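4 October 2024, Kullamano notebook, bedroom tidying

Second go at the bed clutter. The job on paper is simple: pick up everything spread over the towel and get it into bags so the bed can be made. My gran would have it done before the kettle boiled. I've put 16 objects on the list for this round and I already regret half of them (gloves, whose idea was gloves?).

Thin packets are the ones I keep coming back to. Side on, there's hardly anything for the jaws to close against, and if you come in at the wrong angle you get a fistful of towel as well. I've started going for the middle and keeping the packet upright between the blue pads, with the pointy end up.
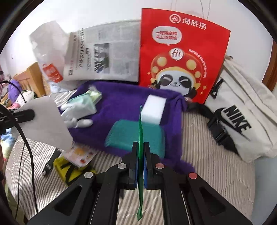 Archie MacRitchie reckons I'm being far too fussy about grip, and that the chore will be won or lost on knowing what goes where. A machine that can hold anything but puts the soap in with the newspapers is no use to him, he'd sooner do it himself.

Fair enough, and I do half agree! But sorting is no good if you can't get the thing off the bed in the first place. Sheets of paper are next, then soft toys. Ask Leanne whether the Fendimow pads come any softer, and label the spare cables before December.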